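Orchard Notes, April: Codling Moth Trap Checks

Traps should be hanging before bloom. Growers in the Prurnberg and Hidamby blocks who have not yet hung theirs should do so this week. A late trap misses the first moths, and the first moths set the date that the rest of the spray calendar hangs on.

Codling moth spends the winter as a full-grown larva in a cocoon under loose bark or in litter at the base of the trunk. It pupates in spring, and the adults emerge near the end of bloom. The adult is a small gray moth with a coppery patch at the tip of each forewing. Other small gray moths end up in the same traps, so check for the patch before adding to the tally.

Trap placement

Hang traps in the upper third of the canopy, on the inside of the branch structure, with the openings clear of leaves. Cut back any twig that can swing across the entrance. Keep at least one trap near the edge facing the nearest unsprayed apple or walnut trees. In blocks under mating disruption, use the high-load lure; the standard lure will read close to zero and tells you very little.

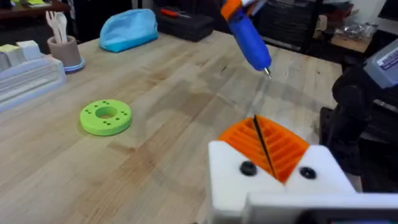 Orange ribbed part held in the gripper.

Change lures on the schedule printed on the packet. Handle them with clean gloves and take the old ones out of the orchard. A spent lure dropped in the grass still draws moths away from the trap. Sticky liners should be replaced when they are dusty or crowded with scales, even if the lure is still good.

Setting biofix

Biofix is the first date of steady moth catch. One moth followed by a week of nothing does not count. Evaristo Ocampo keeps the degree-day table for the member blocks and will start it for each block separately this year. Last season the lower Hidamby rows ran well behind Prurnberg, and a shared date put the first cover spray on too early there.

Degree days are figured on a lower threshold of 50 °F. Send daily highs and lows from a shaded sensor inside the block. Readings taken at the house or the packing shed run warm and should not be used. 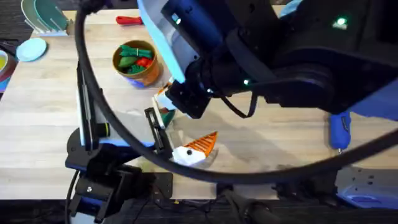 Two robot arms over the wooden table.

Send trap records to Dilek Duman by 6 p.m. on the day of the check. Give block name, trap number, moths caught, and whether the moths were removed. Please remove them. A liner that still holds last week's moths produces a record that no one can use. Zero catches must be reported too — a blank line is read as a trap that was not checked.

Nicanor Pacheco has 108 liners in stock. The limit is 3 per trap until the next order arrives. Text him before driving over.

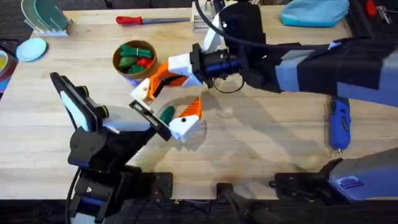 Fruit checks

Start looking at fruit once the first eggs are due to hatch. Check the calyx end and any spot where two apples touch. A fresh entry has reddish-brown frass pushed out of the hole. A shallow sting with no frass may be a larva that died early, and should be written down separately.

Pull damaged fruit and take it out of the block. Consuelo Espinoza has the sample sheets. Questions on the Tekin rows go to Consuelo Arrieta.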